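Success rate is the wrong headline number for clutter clearing

Most papers on bimanual table clearing report one figure: the share of episodes in which the target object ended up in the box. I think that figure should move to the appendix, and that the main table should report what each arm was doing while the other one worked.

Our own setup at Premholm is a two-arm station, a cardboard box on the right side of the table, and a pile nobody has sorted.

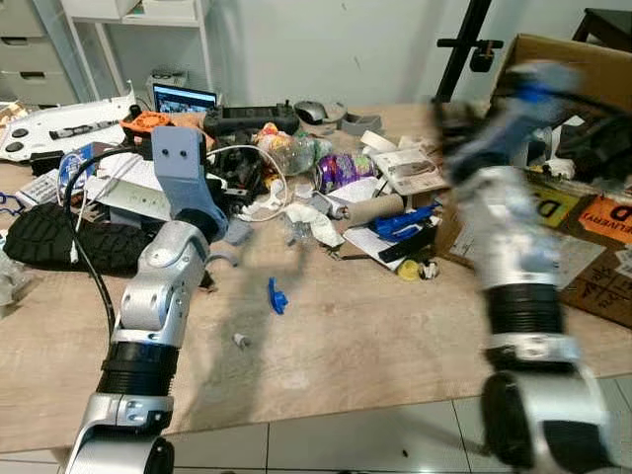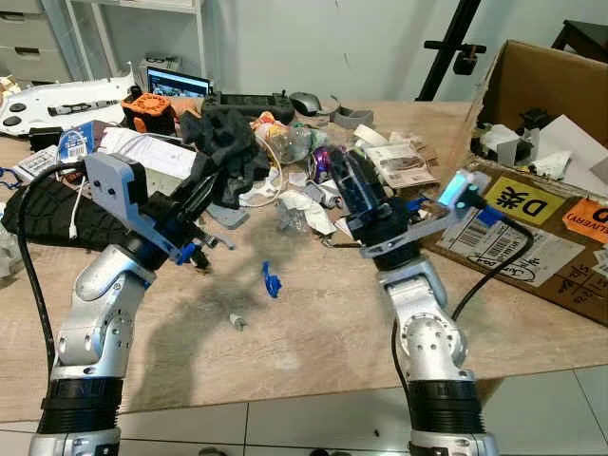 We trained the Vilotance policy on 1231 teleoperated episodes and evaluated it on 84 trials. Scored the usual way, it looks close to the Bindard baseline. Scored by arm, the two have little in common. Bindard parks the left arm for most of an episode and lets the right arm do the work. Vilotance uses both, and pays for it with more aborted grasps on soft items. A reader who sees only the success column would call the methods equivalent and pick the one with less code.

The usual objection, which Shota Mizuno put to me in May, is that idle time is a proxy and proxies get gamed. A policy can wave an arm around and score well. He is right about the raw measure. The fix is to count an arm as active only if its motion changes the contact state of some object within a short window. That requires labels. We labeled 2283 segments by hand, and the work was dull but not difficult.

A second objection is that per-arm reporting makes results harder to compare across labs. I find this weak. Results on clutter are already hard to compare: object sets differ, piles are reset by hand, and few authors publish the reset procedure. The Amano protocol fixes the reset and still says nothing about arm use, so it would accept a single-arm policy running on two-arm hardware.

I would ask reviewers to request the per-arm breakdown whenever a paper has "bimanual" in the title. The logs needed to compute it are usually on disk already.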